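Kitchen & Pantry > Small spaces
One snack bin or several? Help me settle this
1,022 views 24 replies 2 shares

crumbdrawer
OK so we moved into the new apartment in June and the kitchen has exactly one deep cabinet, and everything we snack on has to live in it. In the old place I had a whole drawer for this stuff and I miss it like you would not believe. My sister-in-law keeps mailing us boxes of Chinese snacks (I am not complaining, the buns are so good), my husband buys protein bars like the world is ending, and then the kids come home with whatever they've traded at school. All of it goes into one white plastic bin with no dividers or anything.

I love the one bin. You pull it out, put it on the table, everybody digs around, it goes back. My husband says it's chaos and he can never find his bars and he wants to buy separate baskets from Relletti, which would run us 200 bucks for the set he likes. For baskets!

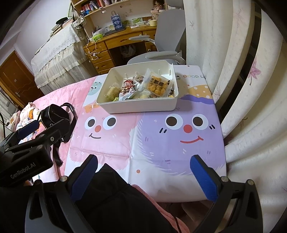 crumbdrawer

It's a heap, I know. Those little golden-orange ball things in the see-through packet are my favorite, and they sit high on one side so I always know where they are. And yes the tablecloth has fuzzy monster faces on it, the kids picked it and I've grown to love it. It's also the only one we own that shows zero stains, so it's on the table every day of the week.

So, one bin or several? Keep in mind the cabinet is deep but pretty narrow.

Share Like

pantrymoth_survivor
One bin is fine until you get the user name I've got. Crumbs collect at the bottom, you never see them because there's always stuff on top, and then one evening something flutters out at you. Whatever you end up with, empty it completely once a month. All the way, then wipe it.

Share Like

sheetpan_sue
Team several! I did one bin for years and the stuff at the bottom went stale every single time because we only ever ate the top layer. Now I have one for sweet, one for salty and one for lunchbox things. It took an afternoon. My kids put things back in the right one maybe half the time but half is better than it was.

You don't need the fancy ones either. I cut down shoe boxes the first year and they were ugly but they worked.

Share Like

two_left_oven_mitts
I have to disagree with Sue. Sorting sounds great and then you get something like a sweet potato chip with sugar on it and you're standing there with the cabinet open having an argument with yourself. We had the sorted baskets, and my family ignored the labels and everything went in whichever one was closest. So we had one bin again, only it was three bins and took up more room.

A narrow cabinet makes it worse. With baskets one behind the other you have to take out the front one to reach the back one, every time, and guess which one never gets opened.

Share Like

sheetpan_sue
lol OK but who's putting sugar on a sweet potato chip

Share Like

two_left_oven_mitts
Nallum farmers market, stand by the parking lot. They're amazing and they have ruined me.

Share Like

crumbdrawer
OK I took the advice about emptying it (thank you moth person, I will be having nightmares). Did the whole thing this afternoon after lunch. I just upended the bin onto the table and started going through it all, and I found things I'd completely forgotten about. There was a packet of cookies I'd been hiding from the kids, and I'd hidden it so well I'd then gone out and bought another one. 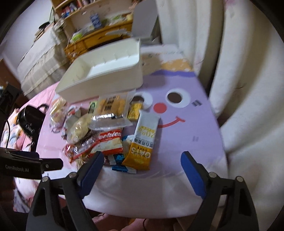
Photo: crumbdrawer

The bar with the big 20% on it is one of the ones my husband swears he can't find. It's lying across the right side of the pile! Plain as day! I showed him and he said "well, sure, when it's on the table." So I guess he thinks that's a point for his side. I say it's a point for dumping the bin out more often.

There's a round roll in clear wrap in there too that I'd have bet money somebody ate already, and a chocolate wafer thing I don't remember anyone buying. My daughter claimed that right away.

Share Like

labelmaker_dad
I'm with your husband, sorry. I've got the same fight going on at home from the other side. If you have one kind of thing that one person eats every day, it should have its own spot. Pull the bars out, stand them up in a mug or an old tin on the counter, and leave the rest as a free-for-all. Then you don't have to buy anything and he stops complaining. We did it with granola bars and a coffee can and I haven't heard a word about it since.

Share Like

pantrymoth_survivor
+1 to the coffee can. Put a lid on it though.

Share Like

ms_half_a_bagel
Can I ask about the rolls? I'd never keep soft bread in with cookies and chocolate. I used to toss the Rinaldi dinner rolls in our snack basket and they always got squashed flat under something, even the ones in their own wrapper. Mine live on top of the toaster oven now. (When it's off! Before anyone says anything.)

Share Like

two_left_oven_mitts
I was absolutely about to say something.

Share Like

crumbdrawer
The single-wrapped buns hold up better than I thought they would, I think because there's some air sealed in with them. But you're right that they shouldn't be at the bottom. When I was putting things back I tried doing the heavy and flat stuff first and the puffy stuff last, and standing the bigger pouches up against the side. I also started checking the stamped dates as I went, which I'd never done before, and I am a little ashamed of how many times I had to say "we're eating this one tonight." 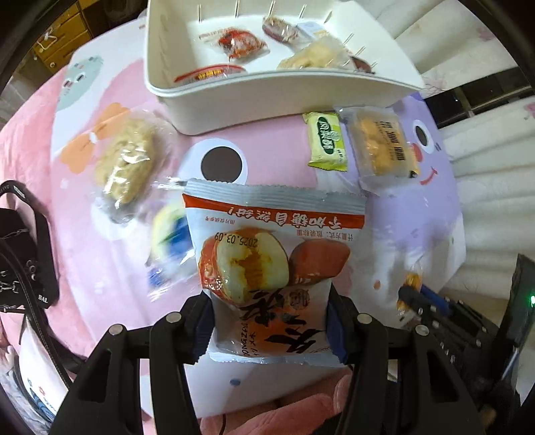
The buns with the picture of the cut-open one on the bag are the ones my sister-in-law sends the most of, and she always picks the kind that says no added sugar, naturally sweet. I've been eating them for breakfast with butter. She'd be horrified, she says you're supposed to have them with tea and nothing on them. My husband toasts his, so between the two of us we're doing it all wrong.

Anyway, it all fit back in with room to spare once the stuff that needed eating was out of there. So I'm leaning one bin plus the coffee can for the bars. I told him the idea and he said fine but he wants to pick the can.

Share Like

sheetpan_sue
I'll allow it. But if you ever get a second shelf in there, try sweet and salty apart just for a month. The cookies end up tasting like chips if a bag gets opened and somebody doesn't close it right.

Share Like

crumbdrawer
Opened bags don't go back in the bin, that's the one rule we do have. Opened means you finish it or it gets a clip and goes on the counter. I'm the mean one about that.

Share Like

drawer_number_nine
Jumping in because I have a narrow cabinet too. I put a Navow slide-out shelf in mine, the kind you screw to the bottom, and it made more difference than any amount of sorting. The bin sits on it and the whole thing rolls out to you. Measure the door opening and not the inside, though, I messed that up the first time and had to send it back. The hinges stick out farther than you'd think.

Share Like

labelmaker_dad
Seconding the hinge thing. I measured twice and still got it wrong.

Share Like

crumbdrawer
Ooh. We rent, so I'd have to ask before I screw anything in. Is there one that just sits there?

Share Like

drawer_number_nine
There is, it has sticky feet, but mine tipped forward when I pulled it all the way out with cans on it. With just snacks it would probably be OK, they don't weigh anything. I'd try an old cookie sheet under the bin first. Slides great on painted shelves and you already own one.

Share Like

crumbdrawer
Trying the cookie sheet tonight!! Will report back. Also my son has now found where I moved the hidden cookies to, so if anybody has ideas on that front please start another thread because I need it.

Share Like

two_left_oven_mitts
Empty frozen spinach bag. Works on my whole family.

Share Like

Show more replies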